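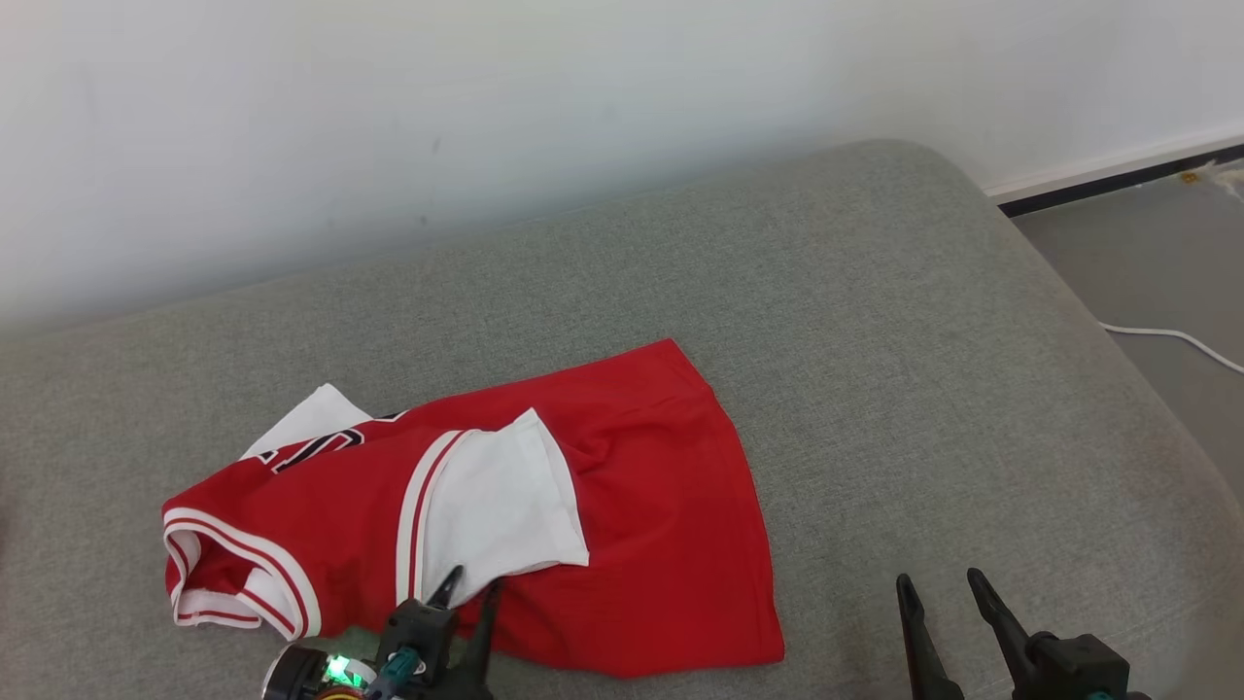

**Pustent Paper Studio | Stationery Design Team**

November 22, 2022

Hi everyone! Quick bit of news from my desk, and I've been sitting on it since May, so forgive me if I gush a little. Our new letterpress line, Lundance, is up in the shop as of this morning. It's a full wedding suite (save the date, invitation, reply card, details card, menu and a thank-you note), and you can order any piece by itself if you don't need the whole lot.

I started drawing it last spring with a dip pen and a bottle of walnut ink, mostly on the backs of old proofs. The first round was way too fussy. I had vines going up both sides and a border on top of that, and when I shrank it down to reply card size it looked like a hedge. So out went the border, then most of the vines, and what's left is one loose stem that wanders across the top of each card. It sits a little differently on every piece, and when you lay the suite out in a row the stem joins up from card to card!

The lettering is mine too, all drawn by hand, and then I set the small text in Paiva. I went back and forth on that for weeks. Paiva has a lovely wide lowercase that stays readable even on the details card, where people always want to squeeze in the hotel, the parking, the shuttle times and the brunch.

We're printing on Stakar cotton stock, 600 gsm for the invitations and a lighter sheet for everything else. It takes a deep impression without cracking at the fold, and it comes in a soft white and a warmer cream. I like the cream with the moss green ink, but the soft white with charcoal has been the favorite in the studio so far (I was outvoted). There's a rust color as well, and a dusty blue that I'm still tweaking and hope to add soon.

A few practical things. A set of invitations, reply cards and envelopes for 100 guests is $778, and a sample pack with one of every piece is in the shop now too. Please order the pack before you commit to a color. Screens are terrible at showing ink on cotton paper, and I'd much rather you hold it up next to your flowers or your fabric swatches first. We only had 392 sample packs put together for this first batch, and I'll make more once the holiday card rush is over.

Speaking of which, holiday cards! We've boxed up more than 1,447 of them this season already and my thumbs can feel every one. Custom holiday orders are still open, but proofs are taking me three working days right now, so send your wording and your addresses together if you can. It saves a whole round of emails.

If you've already booked a wedding suite with us and you'd like to switch over to Lundance, just reply to your last proof email and tell me. As long as your plates haven't been made, there's no charge to change. Same goes for baby announcements, which I'm planning to add to the line next, with a smaller stem and rounder corners.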